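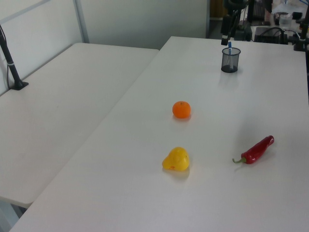 Product filters on a small shop: keep or remove?

bvaduva
Hello all. I run a small online shop for kitchen textiles and table things, 670 products in total. The shop is on Zeltamow. In March I changed the category pages and put a filter column on the left side: colour, material, size, price, season, and two more. So 7 filters. After this change people look at fewer products per visit and my search box is used much more. I don't know if these facts are connected. Do you keep filters in a shop of this size, or is it better to have more categories and no filters?
Brândușa Văduva

harrow_lane
Remove most of them. With 670 products you need good categories and a search that understands spelling mistakes. I had colour filters for two years and the only person who used them was my brother.

pelle.k
I disagree with harrow_lane. Textiles are exactly the kind of goods where people want to choose by colour and size first. If I need a tablecloth for a long table, I will not open every page to read the measures. Size should be the first filter, and open by default. Is yours closed?

bvaduva
Yes, they are all closed, you must click on the name to open. On the phone they are behind one button which says "Refine". This was the default text from the theme (Juvstead) and I did not change it.

pelle.k
Then change this word today. "Refine" says nothing to a normal customer. I use "Filter by size, colour".
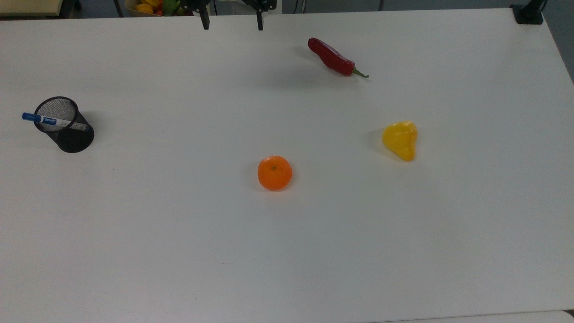 White table, red chilli pepper on the right.

dottie_m
Sorry to ask a basic thing, but what happens when a filter gives zero results? On my shop it showed an empty page with only the footer, for months, and I had no idea until a customer wrote to me.

bvaduva
I checked now. It shows "No products match your selection" and nothing else. So the customer has to find the way back alone. I will write to Zeltamow support, but they answer slowly.

harrow_lane
That is my point. Every filter is one more place where the shop can break, and you are one person. Who will fill in "season" for each new product?

pelle.k
Season I give you, that one can go. But size and colour are fields she must fill in anyway for the product page.

anghel_shopnotes
Before you remove anything, measure it. There is a plugin called Clidix, it counts the clicks on every filter value. I used it on a shop with 49 categories and we found that price was clicked all the time and material almost never, except "linen". We made a normal category for linen and put a link to it in the top menu.

bvaduva
Thank you, I did not think about this. Is it heavy for the page speed? My theme is already slow.

anghel_shopnotes
A little. Install it for a few weeks, take your numbers, then uninstall it. Also please check that the filtered pages are not all indexed by the search engines. This is a bigger problem than speed, in my opinion.

harrow_lane
A few weeks is too short for a small shop. You will get 32 clicks and make a big decision from them.

anghel_shopnotes
It depends on the traffic — she did not tell us the traffic. But I agree that it is better to wait for enough visits.

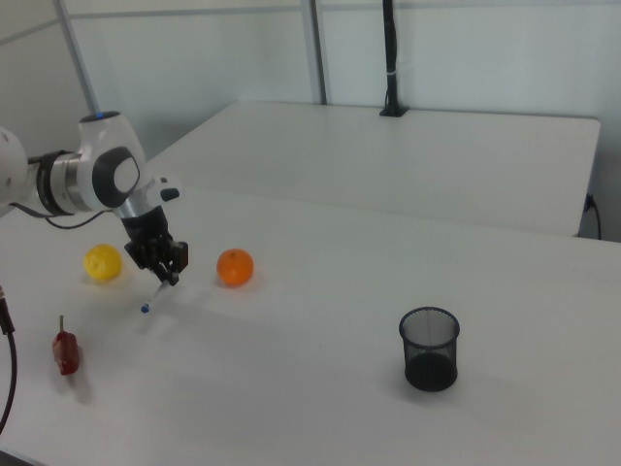
Pen with a blue tip, held just above the tabletop.

bvaduva
I made a first step on Friday. Season is removed, and also the two extra ones (pattern and washing temperature). Size is now first and it is open when the page loads. The phone button says "Filter by size, colour". Clidix is installed and I will leave it for longer, as harrow_lane advised. For the empty result page I added a link "Show all products" by myself, in the template.

dottie_m
Would you share the template change? I am on Zeltamow too, but with another theme.

bvaduva
Of course, I will send it to you in a private message. Make a copy of your file before you edit it, I lost mine the first time.

pelle.k
Good list. I would still put colour as small squares and not as words, "ecru" and "natural" are the same for most buyers.

harrow_lane
Squares look different on every screen. Keep the words.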